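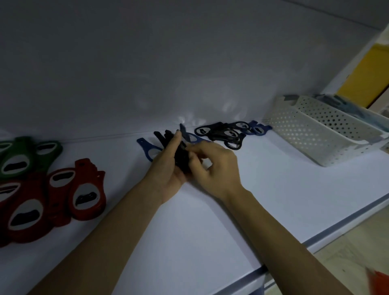
Attachment 1: sorting the openers by color on the shelf, black ones in hand

Ticket: Sorting task, black class fails
Project: Whitfield student robotics club
Opened by: Kerubo Ogola
Status: open

Problem: After training on our shelf recordings, the model finds the red and green openers well. With the black ones it gives one big box for the whole pile. We tested 40 pictures and in 28 of them the black pile was counted as a single piece.

Tried so far:
- Lowered the overlap limit. No change.
- Labeled the black pieces again, one by one. It took me all Thursday evening. Small improvement, 9 pictures became correct.
- Restarted training from zero. Same result as before the restart.

Reply, Cormac Mulcahy:
Did you label the pieces which are inside the fingers? In my set I skipped them, so maybe our two sets do not agree.

Reply, Kerubo Ogola:
Yes, I labeled them if I could see the tab. I did not know that you skipped. I will write one rule and put it in the club folder.

Reply, Niamh Ní Bhriain:
Please check also the blue ones near the basket. In my run they are sometimes called black. I think the exposure is too low, but I am not sure.

Next step: Cormac labels his set again with the same rule, then we train once more. Please do not delete the old weights.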